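4. Setting the combination on your Silstead case

Your case comes to you set at 000, and we do hope you'll pick something a bit harder to guess before your first trip!

1. Lay the case flat and open it all the way.
2. Push the reset button in with a pen tip until it clicks.

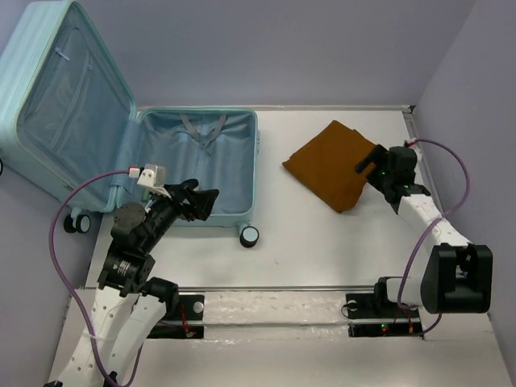

Case open flat, with the lid folded back.

3. Turn the dials to your own number, say 476, and slide the latch to finish.

Note: Write the number down at home. We can't look it up for you.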